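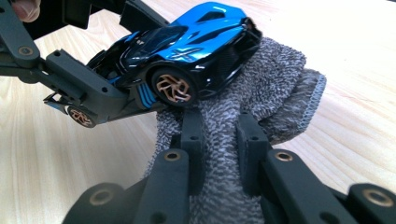
Die-cast toy sports car in metallic blue and black.

Datanden (hovercraft)

The Datanden is a light hovercraft built by the boat builder Guérin at its yard in Clillelby. It was first designed as a fast patrol craft for shallow coasts and was later offered to private owners as a tender for large yachts. The name is used for both versions, although the two have different cabins and only share the hull, the skirt and the lift system.

Background

Guérin was before known mainly for aluminum workboats. The company began to study air cushion craft after a request for a patrol boat which could cross mud flats at low tide. A normal hull was not able to do this, and the flat-bottomed boats that were tested could not keep their speed in short waves. A test craft without cabin roof was finished in October and made its first trips inside the harbor of Clillelby. The trips outside the harbor had to wait until the skirt was changed, as the first material became stiff in cold water.

Design

The hull is made of welded aluminum with closed foam-filled spaces on both sides. One diesel engine of 900 horsepower drives the lift fan and two propellers in ducts at the stern. Power is divided between them by the Jimix, a control unit that was developed for this craft. The pilot chooses the height of the cushion, and the unit then adjusts the fan when the load or the surface changes. It can be switched off, and in this case the fan is controlled with a separate lever on the left side of the seat.

The skirt is of the bag and finger type. Each finger can be replaced alone from the outside, while the craft stands on its landing pads. The bag must be removed as a whole, and this work is normally done at the yard.

The top speed is given by the builder as 60 knots on flat water with half fuel. In waves the speed is much lower. Steering is by rudders behind the propellers, and, as with other hovercraft, the craft slides to the outside in a turn and needs a lot of space for stopping.

Versions

Datanden P is the patrol version. It has an open rear deck, a folding mast for radar and seats with shock absorbers. The cabin windows can be covered by metal plates. No fixed weapon is carried, but there are mounting points on the deck.

Datanden T is the yacht version. The rear deck is closed by a glass roof, the noise insulation is thicker, and the mast is shorter so that the craft can enter the garage of a larger ship. Buyers can choose between several materials for the cabin, of which light wood is the most common. Because of the added weight, the T needs more time to reach its full speed than the P. 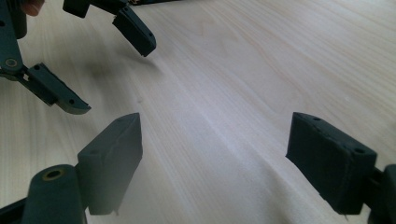 Light-colored wood with long, faint grain lines.

Operation

A crew of 2 is needed for the patrol version, one as pilot and one for navigation and radio. The yacht version may be driven by one person in daylight. The skirt fingers are inspected after every trip on sand or gravel, where they wear fastest. A full overhaul of the engine and the fan gearbox is planned after 2000 hours.

Noise has been the most frequent complaint. In Clillelby the craft may not use full power inside the harbor wall, and test trips at night were stopped after the first season. Guérin later changed the shape of the propeller blades, which reduced the noise at the stern but made the craft slightly slower in reverse.

Status

As of 22 January 2025, both versions were listed as available to order. The test craft is kept at the yard, where it is used for pilot training.

See also

Air cushion vehicle
Patrol boat
Yacht tender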